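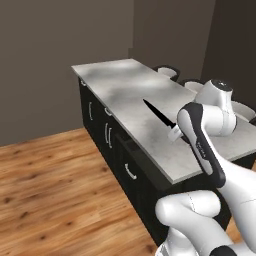 Jundstead Supper Club: Minutes of the May Meeting

Meeting opened at 6:40 p.m. in the upstairs room at the Hadgu Street library. Full table tonight, plus four new faces, and we are so glad to have them. Apologies came in from the two members who usually bring the coffee urn, so we drank tea.

1. Minutes of the last meeting
Approved with one correction. The April supper was lentil and squash soup, not lentil and spinach. The cook for that night would like this on the record.

2. Spring supper report
What a night! We fed 83 people, our best turnout since the club moved to Jundstead. The bread ran out at 7:15 and someone drove to the Zorkero bakery for another two trays, which they sold to us at the end-of-day price. Thank-you card to go to the bakery, signed by everyone at the meeting (done, it went around the table during item 4).

Points from the feedback slips:
- People loved the long tables and want them again.
- Several guests asked for the carrot relish recipe. It goes on the website this month.
- The line for dessert crossed the line for the main course. Next time dessert goes on the stage side, with its own plates and forks.
- One slip said only "more pickles." Agreed.

3. Money
The balance stands at $3,726 after the hall rental was paid. Still to come out are the dish soap order and the new apron ties. The Fusovon Neighbors Fund has opened its summer round and will give up to $2,000 for projects that bring people together over food. That sounds a lot like us. Agreed to apply for help with folding tables and a second soup kettle. The draft will be passed around before the next meeting, and everyone is asked to read it, even if only to catch the typos.

4. The recipe box
The sorting group has finished, and this got a round of applause. There are 601 cards in the old box, some typed, many in pencil, a few with butter on them. Duplicates have been clipped together and kept, as the small differences are half the fun (one of the potato salads has apple in it, another says "no apple" in capitals).

Discussion of what to do next. Ideas included a printed book, a calendar, and a display in the library window. The book won by a wide margin. Choosing the recipes will be a big job and there was no shortage of hands up. First step is a test-cooking afternoon where we each take home three cards and report back on whether the amounts make sense. Old oven settings like "moderate" will get a temperature added in brackets, with the original wording left alone.

5. Knife skills evening
The beginners' session was so popular that we are running it again, this time with an hour on onions and squash before anything fancier. Bring your own knife if you have one you like, wrapped in a dish towel with the tip covered. The sharpening stone will be out from 6 p.m. Twelve spots. The sign-up sheet is by the door and was half full by the time we got to this item.

6. Garden plot
Peas are up, and the rhubarb is enormous. Please take some. Really, please take some. The hose fitting still leaks at the tap end and a new washer is needed. The tomato seedlings on the library windowsill need another couple of weeks indoors before they go out, and whoever has been turning the trays, thank you, they are lovely and straight.

7. Summer picnic
To be held in Hadgu Park again, near the bandstand. Cold dishes only this year, after the trouble with the extension cord. Two members offered a cornbread each and there may be a friendly vote. Rain plan: the library porch.

8. Any other business
- The big blue colander is missing. Check your cupboards.
- Could the labels on dishes list nuts and dairy every time, including at our own meetings?
- A new member offered to teach flatbreads in the fall. Yes, please!

Actions
- Recipe for carrot relish to the website
- Grant draft out to members
- Washer for the garden hose
- Dessert table plan for the next supper
- Three recipe cards each, collected at the door on the way out

Meeting closed at 8:05 p.m. Leftover rhubarb cake went home with the new members.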